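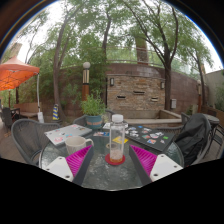

May, 7:40 a.m. Kiln still too warm to open, so I opened it. Batch 1498, the Wusumico ash glaze, third attempt. Lid up a crack, then the usual noises of things pinging at me for my impatience.

17 tiles in, 17 out, which sounds better than it is. The top shelf is pinholed all over, like the surface of a cheap pancake. Middle shelf fine. Bottom shelf underfired and sulking, dry to the touch, with that chalky green we all agreed never to sell again. Witness cone on the bottom barely nodded. Cone on top had lain down completely.

Changes from last time: held 20 minutes at the top instead of going straight to cooling. Sieved twice. Swapped the Akande feldspar for Clatero, as the Akande bag was mostly lumps and mouse. I know, three changes at once. I teach the beginners' class on why you don't do that.
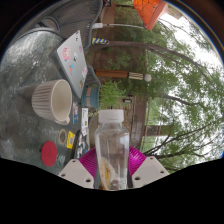
It's the bottom element and it has been the bottom element since March, according to the note penciled under my last entry. Whoever wrote it also wants me to stop blaming feldspar for everything and put a meter on the thing. Initials would have been nice. The handwriting is very sure of itself.

Fine. Metered it at lunch with the kiln unplugged. Bottom element reads well above the other two, so it's on its way out. Ordered a replacement from Motero, part 2575, the last one they had. Note-writer, you may collect your prize, a seconds mug from the bottom shelf.

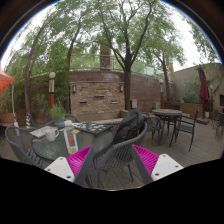 The middle shelf is worth keeping. Where the glaze went on thin it broke over the texture to a soft tan, and where it pooled it went glassy with a faint blue in it. If I could pull the tan back a bit I'd have the gray-brown of those deck boards out on the patio, a color I've wanted on a dinner plate for ages and have so far only managed on my shoes. A touch less iron, maybe. Or a touch more ash. Or the new element changes everything and I start over.

Next firing: same recipe, same hold, new element, nothing else touched. Tiles on all three shelves, and more cones than last time. Kiln wash on the top shelf needs scraping first – wear the mask, the good one, behind the slab roller.

Lid stays shut until it's cool. Writing that down so there's a record of it.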